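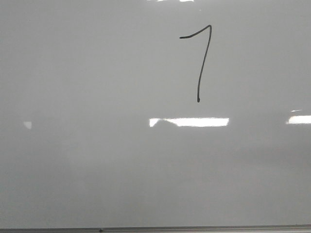

4.2 Does handwriting on a shared surface improve recall?

The claim that people remember a figure better when it has been written by hand where the whole group can see it has been repeated so often in the training literature that few authors now bother to cite a source for it. We went looking for one. Most of the chain leads back to the Golanberg workplace survey, which asked staff whether they felt they remembered more after meetings with a whiteboard. They said they did. Feeling that one remembers and remembering are separate matters, and the survey did not test the second.

The Addo trial is better, though less so than its reputation. It compared 34 people who saw a target number written up by the session leader with 46 who heard the same number read aloud. Recall a week later favored the first group. But the leader in the written condition also paused while writing, turned back to the room and, by the authors' own account, often said the number again. Any of these could produce the difference. A trial in which one group gets the number twice and the other gets it once tells us very little about markers and boards.

Our own data come from the Curnport sites, where 367 employees attended a briefing in September. Each briefing contained one figure that staff were expected to keep in mind, always a single digit. Figure 2 shows a board from the written condition, with the digit 7 in black marker and no other writing. In the comparison condition the same digit appeared on a printed handout, and session leaders worked from a fixed script in both conditions so that it was spoken the same number of times.

Under these terms the advantage nearly vanished. Staff in the written condition were slightly more likely to give the correct digit afterwards, but the gap was small enough that we would not build a policy on it, and it ran the other way at one of the sites. We also asked people how sure they were of their answer. Those who had seen the board were more confident, including those who were wrong – a result that fits the Golanberg survey rather well and should worry anyone who relies on it.

Two objections deserve an answer. The first is that a single digit is too easy and leaves no room for improvement. We accept this in part, although enough people got it wrong for a large effect to have shown up. The second is that the benefit depends on who does the writing, and that staff should write the figure themselves. This may be so. It is a different claim, however, and the Imunel training package, which is sold on the strength of the earlier findings, has the session leader do all the writing.

We did not measure attention during the briefings, and we cannot say whether staff looked at the board for longer than they looked at the handout. Attendance was also uneven between sites, for reasons of shift pattern that we could not control. The comparisons in Section 4.3 are therefore made within sites only.

Figure 2. Whiteboard with handwritten digit, written condition.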